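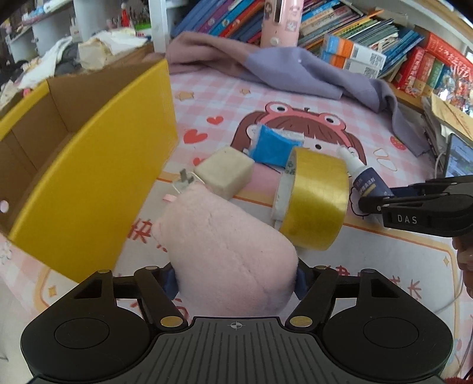 Figure 3. A pale pink plush toy held between the two jaws of a hand-held gripper, over a table with a pink-and-white printed tablecloth.

4.2 How news of an arrest travels between agencies

We turn now to the part of the material that took us the longest to read and that, we admit, we enjoyed the most. When a person wanted in one country is picked up in another, a good deal of writing gets done before anyone makes a public statement, and much of it is written by tired people at a desk late at night. The Sketmont collection holds 3,906 of these short notices, passed between police liaison offices and the security services they work with, and we are grateful to have been allowed to read them with only the names removed.

What struck us first was how much the notices lean on one another. An officer in Lostano, writing to a colleague in Pruvost, would very often copy the opening lines of an earlier notice word for word, spelling mistakes and all, and then add a sentence or two at the end (sometimes a helpful one, sometimes just a greeting). Some 3,000 of the notices borrow at least one full sentence in this way. Dobre noticed the same habit in his study of border posts, and we think he was right to treat it as a kind of courtesy between offices as much as a way of saving time.

The trouble comes when a guess gets copied along with everything else. In 17 cases a suspect was first described as "possibly" linked to a group, and by the third or fourth notice the word "possibly" had dropped out, although we could find no new evidence anywhere in the file. Reading the notices side by side, we could usually see the very message where the change happened, and it was nearly always a summary written for somebody more senior. We don't believe anyone meant to mislead. A busy reader wants a short paragraph, and short paragraphs have little room for doubt!

The offices that used the Podico form did somewhat better here, and we were glad to see it. The form has a separate line for how sure the writer is, and that line has to be filled in again each time the notice is passed on. Petrică Dobre, who kindly read an early draft of this section, pointed out that the same offices also had more staff on the night shift, so we would not want to give the form all the credit. We come back to staffing in Section 5, where the duty rosters are compared with the times at which the notices were sent.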